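Admont open afternoon: the dustpan table

I got to Admont a little after 1 p.m. and went straight past the coffee, since the room I wanted was at the far end of the hall and I'd been looking forward to it since April. Two arms, one round green table, a dustpan and a brush. I stayed far longer than I'd planned!

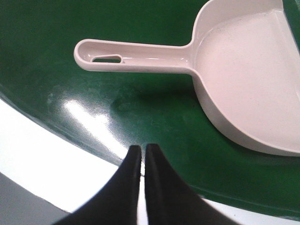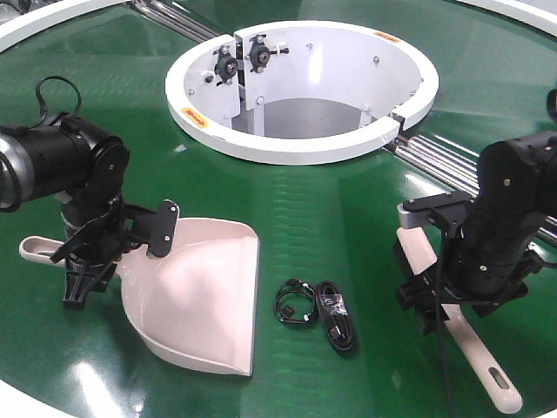

Harkitine Robotics Club | Software Group | Visit reports

What I wanted to see was the software, and the people at Admont were happy to show it. The control code is called Grorndale, and it runs both arms from one clock. Each arm gets its own short plan, and a small process in between checks the two against each other before anything is sent to the motors. If the plans come too close over the middle of the table, the arm with the lower priority waits. We got to see the priority list, a plain text file with 14 lines in it. I love that it's a text file.

Then perception, which was my favorite part. The wrist view is wonderful for the last bit of a grasp, when the fingertips are down near the handle and the table camera can't tell you much about the gap. But look at that tabletop. It's glossy, the lights are overhead, and a big white streak of glare lands right where you'd like a clean edge. Their first segmenter kept cutting the glare out as an object (a long thin one, which the planner then tried to pick up). The fix was to train on 2,000 wrist images with the glare painted over by hand, plus a check that drops any "object" with no match in the table view. Shadows are still a problem. A pale dustpan throws a soft one, and the mask tends to swell on that side.

The dustpan is a good thing to test on, more so than I expected. It's wide at one end and narrow at the other, with a hanging slot in the handle, and there are several places you might hold it. Grorndale scores every candidate grasp by what the other arm has to do next. A grasp at the back of the pan scores well for sweeping, as the front lip can stay flat on the table. Holding it by the handle is easier to reach but the lip tips up more readily. You can change the weights while the planner is running and watch the ranking shuffle, and I could have played with that all day.

Cables are the other headache. The planner knows nothing about the soft stuff, so for now two bundles on the table are treated as one box to stay clear of, with a margin you type in yourself.

The log viewer is a separate tool, Pakzad, and I want it for our club. It lines up both camera feeds, the joint angles and the planner's reasons on one timeline. Click on a pause and you see which rule caused it. Loading a run takes 10 seconds on their machine. Old runs need converting first, and the converter is slow and a bit fussy about file names.

I asked if the arms could trade tools, brush to the left and pan to the right. In the planner, yes, it's one flag. On the real table they haven't tuned the forces for it yet.

My notes on the Pakzad file format are in the club folder under Admont. The room was still full when I left at 4:30.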